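Rendering and Lighting > Shadow noise in dim interiors, flat floor material

purker_dan
Posts: 212

I have a persistent problem with dim interior renders in Varkura and would like a second opinion before I change the whole setup. One area light, low intensity, no environment map. The ground is a single flat brown material with no texture. At 3,000 samples the dark areas still show blotches after denoising, and the blotches move between frames, so an animation flickers badly.

What I have tried so far:

Raising the sample count. It helps, but the render time goes up faster than the quality.
Turning the denoiser off. The blotches turn into ordinary grain, so the denoiser is amplifying something that is already there.
Clamping indirect light at 3. Less noise, but saturated objects lose their color bleed and look pasted on.

Is there a standard approach for this?

nestotum
Posts: 1,673

Your clamp is too low. A clamp of 3 on indirect will remove most of the energy you want in a dim room, and then you raise the exposure afterward to compensate and lift the noise with it. Check the exposure value in the camera settings. If it is above zero, you are amplifying the dark end twice.

Second, a flat material with no texture is the worst case for any denoiser. The filter has no albedo detail to hold on to, so low-frequency noise passes through as if it were real shading. Add a very faint variation to the ground. It does not have to be visible in the final picture.

agyeman_k
Posts: 388

I disagree with the second part. Adding texture to hide noise changes the asset to suit the filter. If the floor is supposed to be flat, it should stay flat. The correct fix is in the sampling. Set the light's own sample weight higher and reduce bounces from the default to whatever the room needs. In a closed room with dark walls, the late bounces contribute very little and cost a lot.

nestotum

Fewer bounces will darken the corners. He has already said the image is dim.

agyeman_k

Then increase the light. A render should be exposed by its lights, with the camera exposure left at zero. Pulling the exposure up in post is how people end up with this thread every few months.

purker_dan

Exposure was at +1.5. I had forgotten about it, it was inherited from an older project file. I set it to zero, raised the light to match, and put the clamp back to 10. Same sample count. Most of the blotching is gone, but the background is still slightly uneven when I stretch the levels.

A dim frame with a plain background and one strong color:
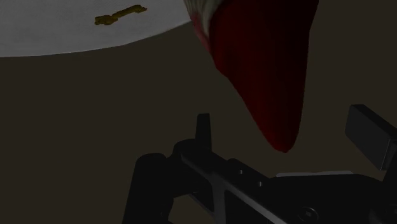 Dim light, plain dark brown background, saturated red toward the top.

The red is the part I do not want to lose. With the low clamp, reds like this went dull at the same time as the bounce light disappeared.

Ewurabena Osei
Posts: 94

Two separate questions are being mixed here. Dull reds can come from the clamp, but they can also come from the view transform. Filmic transforms desaturate as values get brighter, and a single bright channel is affected first. Before blaming the clamp, switch the view to standard, render a small region with the clamp on and off, and compare the raw pixel values. If the raw values match and only the display differs, the clamp is innocent.

On the remaining unevenness - check your bit depth. Flat dark areas saved to 8 bits show banding, and after a denoiser has smoothed them the bands look a lot like blotches. Save to 16-bit half float and stretch that file instead.

nestotum

Agreed on bit depth. I should have asked that first. I still think the faint texture is worth it for animation. A stable albedo pass gives the denoiser the same guide on every frame.

agyeman_k

A flat floor also gives a stable albedo pass. It is constant. There is nothing in it to drift.

nestotum

Constant is stable, but it carries no information. The filter then relies on the normal pass, and for a plane that is constant too. So it is guided by the noisy color alone.

Ewurabena Osei

Both of you are describing a spatial filter. For flicker, use a temporal one with motion vectors, or render with a fixed seed and accept a static pattern. A fixed seed is acceptable when the camera does not move. When it does, the pattern sticks to the screen like dirt on glass and is worse than the flicker.

purker_dan

Camera moves, so fixed seed is out.

Results from this afternoon: raw red values differ by a small amount between clamp settings, and the display difference is much larger. So it was mostly the view transform. The 16-bit file shows no banding. There is still some low-frequency noise along the wall opposite the light.

agyeman_k

How large is the light? A very small emitter close to a wall will do that. Try doubling the size at the same total power.

purker_dan

It is small. I will double it tonight and run a short sequence with motion vectors on, bounces at 4.

nestotum

Post the sequence with the denoiser off as well, same settings, so the two can be compared.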